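Thread: House rules for wrist cameras and gripper tips, what do you all use?
Board: Small Cell Automation > Good Practice

marlowe_bench
Posted 9:40 am

Hi all, long-time reader, and I finally have something worth asking. We're rewriting the handling rules for our two-arm bench at Rornunport, and I'd love to hear how other shops word theirs before I print ours and tape it to the wall. The old sheet was written by Costel Chiriac, bless him, and it runs to 19 rules, most of them good ones. The one we keep arguing over is rule 4: before the fingers close on anything flat and stiff, stop with the tips clear on both sides and check the wrist view.
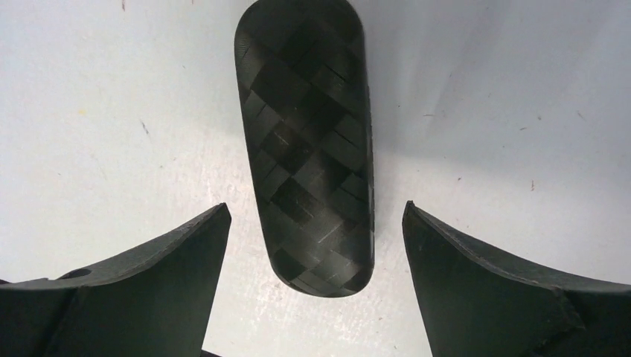 Costel's reasoning was that a woven carbon plate doesn't forgive a crooked approach. You catch one edge with a fingertip and you've chipped the part, the finger, or both. I agree with him completely, but the stop adds up over a long day, and my younger colleagues would like it gone. Does anyone still keep a pause like that?

sima_owner_22
Posted 10:15 am

We keep it! We run the Sima controller and the stop is built into our pick routine, so people have quit noticing it. I went back through our log after reading your post (I'm that sort of person, sorry) and we had 1,663 picks in April with the pause on. I wouldn't trade it for a faster cycle. My one suggestion would be to write down how much clearance you want, because "clear" means something different to everyone on my shift.

dt_hollis
Posted 11:02 am

I'll disagree, in a friendly way. A blanket stop teaches people to click through it. We tied ours to the kind of part, so rigid plate gets the pause, foam and cloth don't, and anything with a hinge or a lens gets its own card. An eyeglass case is a good one to train on, by the way. You've got a stiff shell, a soft lining and something scratchable sitting in it, and people go straight for the glasses without thinking about where that open lid is. 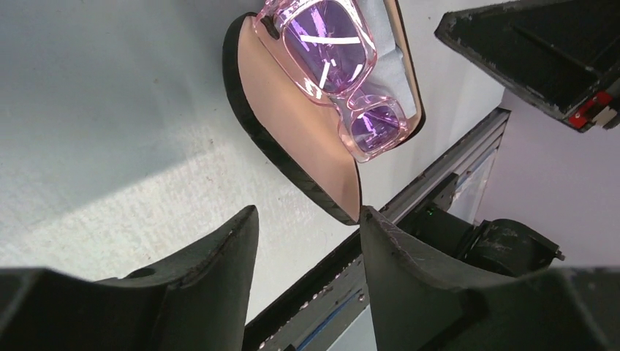

Our card for cases says lid first, decide whether you're going over it or beside it, and never let a fingertip touch a lens. The other half of the card is housekeeping: wipe the rail and the motor housings at the end of the shift, and look over the inner edges of the fingers for scuffs. We swap fingertips at 2,000 closes whether they look bad or not.

marlowe_bench
Posted 11:30 am

Oh, I like the cards. Who decides which card a new part goes on, though? I can picture a whole morning disappearing into that.

dt_hollis
Posted 11:48 am

Whoever brings the part to the bench picks the card and initials it. If they can't decide, it gets the strictest one until the next morning's meeting.

grumance_pete
Posted 1:20 pm

2,000 seems generous to me. We had a Grumance tip start slipping at 459, on glossy plastic. I'd go by wear and skip the number altogether.

dt_hollis
Posted 1:34 pm

Fair enough, but wear is a judgment call, and my night crew and my day crew don't judge alike. Put a number on it and then let people swap early if they want.

marlowe_bench
Posted 2:05 pm

Thank you all, so kindly. I'm going to keep rule 4 for plate, add a clearance figure, and try three cards to start. Cirkico is sending us new tips next month, so I'll hold off on the swap number until we've run a set of those. If anybody has a card for cables they'd be willing to share, I would dearly love to see it.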